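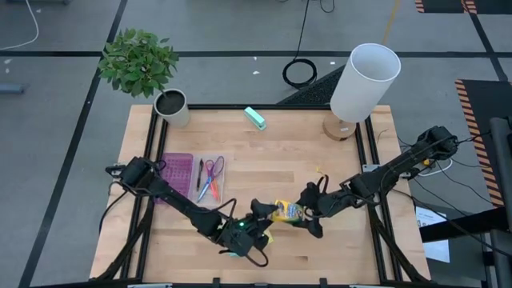 Yamila Quezada wanted to know whether a plant stall really has to be booked in the spring if the show isn't until September, and whether anyone would mind if she simply turned up with a van. Yes, and yes. They would mind a great deal, and they have a form for it.

I have raised money for a small hospice with potted plants at the Skornholm show for 8 years, and have made most of the mistakes available. What follows is how to do it with fewer.

Booking the pitch

Write to the show office in March. Ask for a charity pitch, which is cheaper, and ask where it is, which matters more. A free pitch behind the generator will cost you more than a paid one near the tea tent. You'll need your charity's registration number, proof of insurance and a sketch of the stall. Mine is a rectangle with the word "plants" in it. It has been accepted every year.

Growing the stock

Aim for 500 plants if you have the bench space, and fewer if you have a spouse. Anything that flowers in the first half of September will sell: asters, sedums, Japanese anemones, the shorter rudbeckias. Anything that flowered in June will be a pot of leaves, and you will spend the day explaining it.

Take cuttings of sedums in May and pot them on in July. Split asters in early spring, while the new shoots are still short. Pinch them out once in June so they stay bushy enough to survive a car trunk. Water in the morning, and stop feeding three weeks before the show.

Label every pot with the plant's name, its height and whether it wants sun. Do this as you pot. I once left it until the night before and sold a whole tray of goldenrod as "yellow, tall?"

Pricing

Round numbers only. You will not have enough change, no matter how much change you bring. We use two prices, with a colored stick in the pot to show which, and three of anything small for the price of two. Wilson Cárdenas argued for 8 separate price bands one year. We let him run the cash box under his own system until noon – he came round to ours by lunch.

On the day

Get there when the gates open to traders, at 6 a.m., and unload before you chat. Put the tall plants at the back and the best ones at the corners. Hold back 80 good plants under the table for the afternoon, or by two o'clock you'll be presiding over the sad ones.

Have the donation bucket at elbow height, next to the bags. People holding a plant in one hand and a wallet in the other are as generous as they are ever going to be.

Run a holding area. Visitors will buy more if they don't have to carry it past the sheep. A numbered ticket on the pot and its twin in the customer's hand is enough.

Afterward

Count the money with someone else present and have both people sign for it. Unsold plants go to the hospice garden, where nobody minds about the leaves. Email the show office to say thanks, and ask about the same pitch for next year before Anathi Kruger and her honey get it.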